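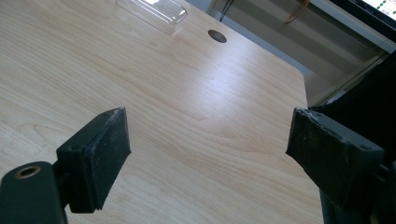
## Gleice Nogueira on night buses, bad tea and learning to read at 40

October 13, 2021

Caught Gleice between shifts. She drives the late bus out of Skevisville, the Ullow loop, and had an hour before she was due back at the depot. Tea from the machine. Terrible, she warned me, and she was right.

She left school at nine. Worked on her aunt's stall, then cleaning jobs, then more cleaning jobs. Signs she knew by shape and colour. "I could shop, I could cook, I could get anywhere. Letters from the council I put in a drawer."

How full was the drawer? She laughs. "Full. I had to push it with my knee."

The class was Sebastião Bragança's, upstairs at the Stevens hall, six people most weeks. Gleice went twice and then stopped going for a whole winter. Too tired, she says, then changes her mind. "No, I was ashamed. There was a lad of twenty reading faster then me."

Sebastião rang her in December. Didn't ask why she'd stopped, only told her what page they were on. She still had the book, under the telly.

I asked him about that later, on the phone, bad line. "People stop. You leave the door open and you don't go on about it," he said. He's taught the class for years and won't have certificates. Hates them. Some of the students would quite like one, Gleice included.

First thing she read all the way through? A recipe for fish stew. "And it was wrong! Two spoons of salt. I thought, I waited all this time for this."

The bus licence came after. Theory test, second go. She does the crossword in the layby at Ullow now, the easy one, in pen. Her daughter does the hard one and they ring each other up over it, mostly to argue about spellling.

And the drawer? She went through it over a weekend, around 40 letters, most of them years out of date. One was a refund. "Too late to claim. I kept it anyway."

Then her break was up and she took the tea with her.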